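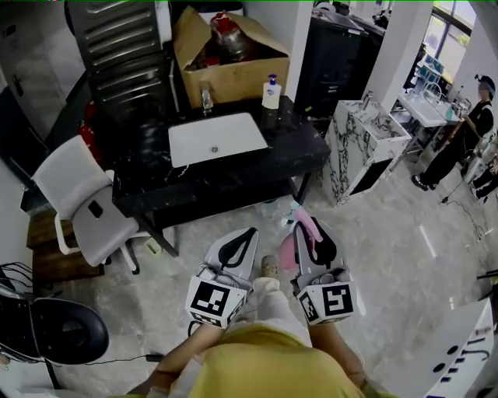

Stendness workshop, July 2025

Washroom task, first full day. Set up at the sinks after the morning group cleared out. Goal for the summer project is 500 usable recordings of wiping down a counter and sink, collected with the hand grippers, then train on those and see what the arm does with them. We have 36 that I would keep. The rest of today went into finding out what makes a bad one.

Marker cubes. Tracking drops out when the wrist rolls past a certain point and the front marker turns away. The side marker is supposed to cover that and mostly does, but there is a bad patch in between where neither reads well. Worst when reaching behind the faucet. For now: keep the roll small, go around the faucet in two strokes and not one. I wrote this on the board too.

Starting pose. Everybody begins differently and it shows in the data. Agreed on this: stand back from the counter, both grippers out in front of the body, markers facing away from you, look down at both, hold still while you count to three, then step in. The hold gives the alignment script something to grab. Takes without it got thrown out, even the nice ones.

Right and left got swapped in the log for one batch. My mistake, I renamed the folders before the sync finished. Fixed with the Tzanetos script (the one in the shared tools folder, not the old copy on the laptop). If you find a recording where the hands look crossed, tell me before you delete it.

Floor. It is shiny tile and the head tracking does not like it much. The map drifts when you look straight down for a long time. Looking up at the counter for a second brings it back. The Clenitz group had the same trouble in April and put paper down. I would like to avoid that, people slip on it.

Finger pads. The curved black ones hold cloth fine, but the squeeze has to be fuller than you expect or it slides out on the back stroke. Try a second thickness of pad if Grorau sends them.

Storage. Down to 400 GB on the main drive. Copy off before starting again, and check the copy.

To do:
- recalibrate both grippers, right one first
- tape marks on the floor for the starting spot
- move the cables at the chair side out of the walking path
- ask whether 500 is enough or if we should plan for 1,000

Left the grippers on charge. Cubes are still mounted, please do not take them off.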